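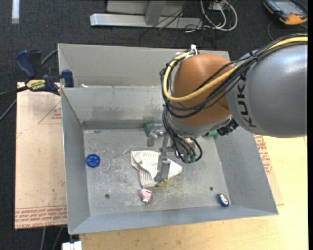 MEDIA RELEASE – for immediate use
Skerbridge, 7/14/23

Mondel opens hand-teaching cell for mixed-bin picking

Mondel has opened a teaching cell at its Skerbridge workshop where operators show an industrial arm how to clear a bin of mixed goods, either by guiding it by hand or by driving it from a remote station. No code written on the floor. First customer sessions start in August.

The cell runs on Proltomeck, Mondel's demonstration software. An operator does the pick, Proltomeck records the arm's path and the gripper's position, and the recordings go to training overnight. So far 427 demonstrations have been logged, all on the one KUKA arm.

Work to date has centred on the awkward stuff. Cloth, mainly. Cloth folds over whatever is underneath, so the operator has to decide wether to lift it, drag it aside or go in beside it. Small plastic items and toys are mixed in with the fabric for most sessions. Bin is plain sheet metal, clamped at the edge, refilled by hand between runs.

Two ways to teach:

Hand guiding – the operator takes hold of the arm at low speed and walks it through the pick. Best for short moves and for new starters.

Remote control – the operator works from a desk with a hand controller and a live view of the bin. Slower to learn, but better for long sessions and for getting a finger down close to the bin floor.

Barbieri, the sorting contractor partnering on the project, has had four of its line staff through the cell. None had programmed a robot before. Mondel says most were recording usable picks inside three hours, with fabric taking the longest to get right.

"The people who sort this stuff for a living already know the trick of it," a Mondel spokesperson said. "We wanted there hands on the arm, so the arm learns from them and we stay out of the road."

Failed picks are kept as well. They are labelled seperately and used to check that later versions recognise a bad grip before lifting.

Sessions run in groups of 2, half a day each. Organisations can send their own goods ahead for the bin – nothing sharp, nothing liquid. Bookings through the Mondel front office in Skerbridge. Site visits by arrangement, enclosed shoes required.

Media enquiries: Mondel communications desk, Skerbridge

ENDS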